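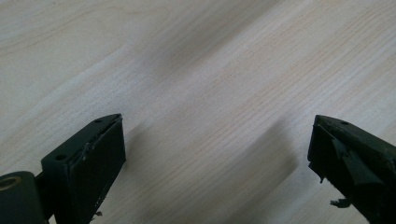
## 4. Getting the table and the fingers ready

Right, you've unpacked everything and charged the handle, so now we get to the bit I enjoy. This section covers the work surface, the pads and your first practice grabs with the Sokton hand gripper. If you haven't done section 3 (pairing), go back and do that first or none of your recordings will save.

A word on what you're helping with, as people do ask me. Can a machine clear a table or fold a tea towel yet? Sort of! The Plundomora arm in our workshop in Jistov can put a mug on a shelf if the mug is one it knows and the shelf is where it was last time. Move the shelf a hand's width and you get a very confident robot letting go of a mug in mid-air. So we collect people doing these chores by hand, with the same fingers the arm has, and the arm learns from that. We had 1,392 recordings when I wrote the first version of this guide and we're on 3,139 now, and it still can't do tea towels.

### 4.1 Prepare the surface

1. Pick a flat table with plenty of room to move your elbows. Bare wood is lovely. Glass is a pain.
2. Clear everything off it, crumbs included.
3. Sort out your lighting. Strong sun from one side will bleach half the table and throw the shadow of the gripper across the rest. A bit of shadow is fine - the arm has to cope with shadows in real kitchens too - but if you can't make out the grain of the wood on the preview, draw the curtain a little.
4. Hold the gripper over the table, fingers pointing away from you, and check the preview. Both fingertips should show low down, one on each side, with a clear gap between them.

**Note:** The two fingers won't look exactly the same size on the preview. Leave them be. I once spent a whole Friday trying to line mine up and only managed to strip a screw.

### 4.2 Check the pads

The pads are the dark strips on the inner faces of the fingers, and they do nearly all the gripping. They also take nearly all the punishment. Once a pad starts to peel, you'll get a flap standing away from the finger and little scraps hanging off the edges, and from then on thin things like cards and cutlery will catch or slide.

1. Switch the handle off.
2. Open the fingers fully and look along each inner face.
3. Run a fingertip gently down the pad. It should feel flat all the way, with nothing lifting.
4. If you find a small crumb of loose pad, snip it off with nail scissors.
5. If there's a flap, change the pad (section 7). Change both sides together, even if the other one looks all right.

**Caution:** Don't pull at a flap. It tears further than you think and can take the good part with it.

**Caution:** No superglue, please. It sets hard, and a hard spot on the pad is worse than a torn one. Tharushi Debnath looks after our spares and will post you a fresh pair if you ask her, so there's no need to get creative.

Scuffs on the green body of the finger don't matter at all. The small round holes in the top are meant to be empty, so don't go hunting for missing screws.

### 4.3 Practice grabs

1. Switch the handle on and wait for 2 beeps.
2. Squeeze the trigger slowly until the fingers meet, then let go. Do this a few times with nothing between them.
3. Put a dry sponge on the table and pick it up, move it across and set it down.
4. Try again with a wooden spoon, then a folded cloth.
5. Keep going until you can do it without thinking about your wrist. Most people need almost 60 tries with the cloth, me included.

Go at the speed you'd normally tidy up. New people often creep along as if they're defusing something, and then the arm learns to creep as well. We had one batch where it took so long to wipe a worktop that I made tea and drank it.

If you drop something, carry on and pick it up again in the same recording. Drops are useful! The arm drops things constantly and needs to see what a sensible person does next.

When the cloth feels easy, switch off, put the gripper back in its stand with the fingers open, and move on to section 5, where you'll record your first proper chore.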